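Do people really pay more at a self-serve snack table?

noddale_pete
Our club bar has lost money on snacks since November. A guy called Fedir Symonenko gave a talk at the Brirholm hall and claimed that if you drop the prices and put out an honesty box, takings go up. He quoted 93 percent of people paying in full. Has anyone tried this? I don't buy it.

karpenko_k
93 percent of whom? I was at that talk and he never said how many people he counted or who did the counting. Could have been his cousins.

marrow77
We did it for two seasons and came out ahead. Chips and sodas on a long table, brown paper over the top, box at the end. The paper makes cleanup easy and you can write prices straight on it.
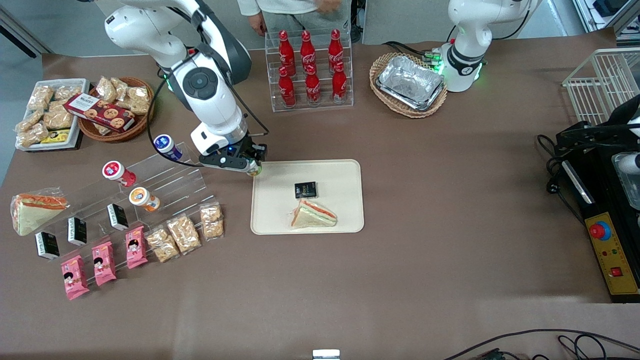
Snacks and drinks on brown paper

Don't use a tiny box. People stuff bills in until it jams.

noddale_pete
Ahead of what, though? Did you count the stock going out, or only the cash coming in?

marrow77
Cash. But it was roughly 30 bucks a night, and the old bar never made that.

karpenko_k
So you don't know. If you put out 60 bucks' worth of chips and got 30 back, that's a worse bar with nicer paper.

Premard_Jo
Bit harsh. He's also not paying anyone to stand there for 2 hours. Ours comes up short most nights and I still prefer it — I used to miss every second half.

noddale_pete
OK, that's a fair point about the hours. I still want to see a stock sheet before I take this to the club. I'll try it for 10 nights, count everything in and out, and post the numbers, good or bad.

karpenko_k
Count the candy separately. That's where ours went.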